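Notebook, Flernach workshop
6 June 2026
Subject: hide glue tests, second batch

Today I opened the test joints of the second batch. They stayed clamped overnight, and then four more days on the shelf above the radiator, which is off in this season. All pieces are beech, planed the same morning, no sandpaper.

The glue is the Akgate granules. I soaked 300 g in cold water until morning and warmed it slowly in the double pot. The first batch I had made too thick, it began to gel before I could close the clamp. For this one I added a little water and I also warmed the wood.

Results with the lever and the hanging weight, in newtons:
Joint A, cold wood: 676
Joint B, warm wood: 755
Joint C, warm wood, with urea: not finished, the lever slipped off and I must make the piece again.

In joint A the break is mostly in the glue line, shiny and smooth. In joint B there are wood fibers on both sides, and this is what I want to see. 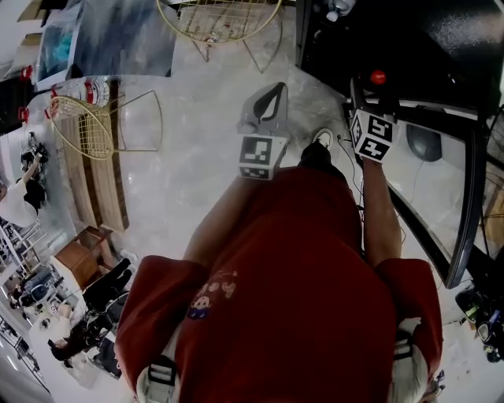
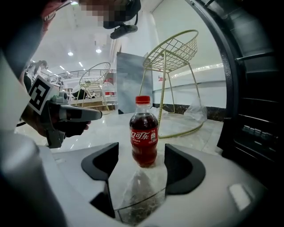
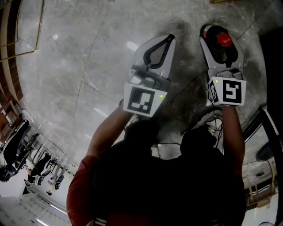 For the liquid version, with urea, the storage is still my problem. Octavio Alarcón keeps his in a wide jam jar, and each time he opens it a skin is formed on top. I would prefer a narrow neck and a tight screw cap. A small cola bottle like the one on the marble-patterned tabletop has the right shape, and the clear neck lets me see if something grows on the surface. It must get a big label with the word GLUE, because a brown liquid in a drink bottle is a bad idea in a shared kitchen. I will keep it in the workshop fridge only, low shelf, and write the date of cooking on it.

Chair for Chávez: the back rail is still loose. I put warm water with a syringe in the old joint two times and waited - it moves now, but the left tenon does not come out. I don't want to force it. Tomorrow again, with more heat.

To buy: one more bag of granules, a new thermometer (the old one shows five degrees too much), brushes without metal. Ask Irkeck if they still sell the small bag, the big one will be old before I use it.

Joint C again when the glue is fresh. Same wood, same clamp.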